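Can a robot hang up your mugs yet? A home trial, step by step

I get asked this a lot, usually by people with a full draining rack, so pop the kettle on and let's try it. You'll want two arms, a mug tree and a bit of patience (quite a lot of patience, if I'm truthful).

Step 1. Set the table. Put the tree in the middle and leave some ordinary clutter about. 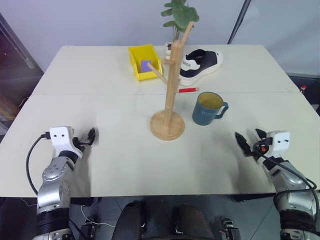
Mug tree and mug, with both arms at the near edge.

Step 2. Open the fingers wide and come in low. Take it slowly near the handle!
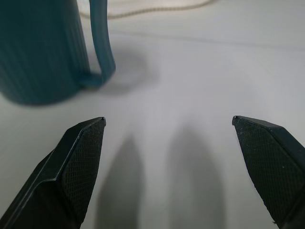

Step 3. Find the peg

Tilt the mug before you bring it over the peg. My first 13 tries went wrong at this point.

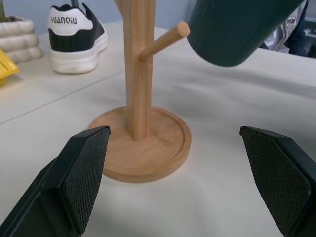

Photo: Jeptoo Khaemba / Mudgway

Step 4. Go back to the start and run it again, 86 times if you can bear it, and write down every miss.

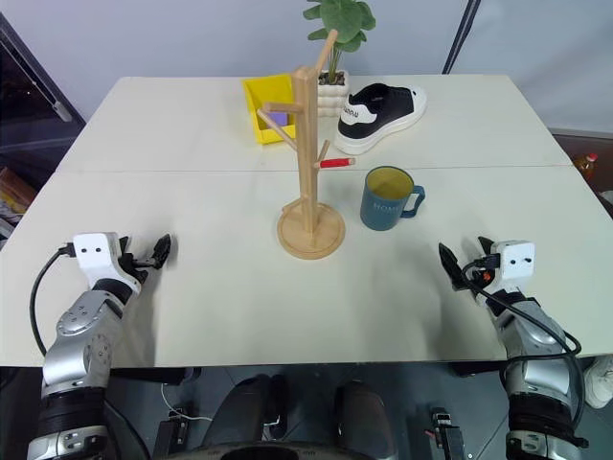
Tatu Were wrote in to say that hers manages mugs nicely but still can't cope with a teacup, and she'd wait another year before buying.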